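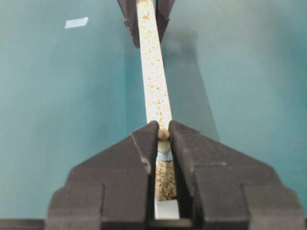 Euan Kerr wirft Spanplattenreste grundsätzlich nicht weg. Ein kurzes Brett mit zwei Löchern sei schließlich schon fast ein Regalboden, schreibt er der Redaktion, man müsse nur jemanden finden, der genau diese Länge braucht. In seinem Keller in Piltthorpe stehen die Stücke hochkant in einer alten Weinkiste, nach Länge sortiert.

Ganz unrecht hat er nicht. Wer ein Möbel aus Spanplatte zerlegt, behält meist schmale Streifen übrig: Sockelleisten, Traversen, Abschnitte von Regalböden. Die Werkstatt Fedska nimmt solche Reste seit März an und gibt sie kostenlos weiter. In den ersten Wochen kamen 274 Stück zusammen, viele davon aus Küchen und Kinderzimmern.

Das Problem ist die Kante. Die Fläche einer Platte hält einiges aus, an der Schnittstelle dagegen liegen die Späne offen. Dort zieht Feuchtigkeit ein, das Material quillt und bröselt. Bei Fedska wird deshalb jedes Stück zuerst abgebürstet und an der Kante geprüft. Was weich ist, wird abgesägt oder aussortiert.

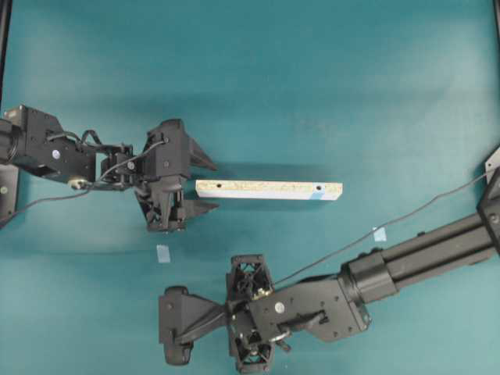
Bohrlöcher sind weniger heikel, als viele denken. Sitzen sie fest im Material, lassen sie sich wieder verwenden, sofern die Schraube nicht dünner ist als die alte. Ausgerissene Löcher füllt man mit Holzleim und einem Stück Dübel und bohrt nach dem Trocknen neu vor – am besten mit einem Bohrer, der etwas dünner ist als die Schraube.

Klebeband ist in der Werkstatt das übliche Mittel zum Markieren. Auf rohen Spänen haftet es schlecht, auf einer glatten Fläche gut. Lange sollte es trotzdem nicht kleben, sonst bleiben Rückstände.

Für kleine Ablagen im Flur oder über der Werkbank reicht ein Streifen von ungefähr 9 Zentimetern Breite. Schwere Bücher gehören nicht darauf. Die offene Kante wird mit verdünntem Leim bestrichen, geschliffen und danach lackiert oder mit Umleimer versehen. Die Anleitung dazu liegt bei Fedska am Eingang aus, neben der Kiste mit den kürzesten Stücken.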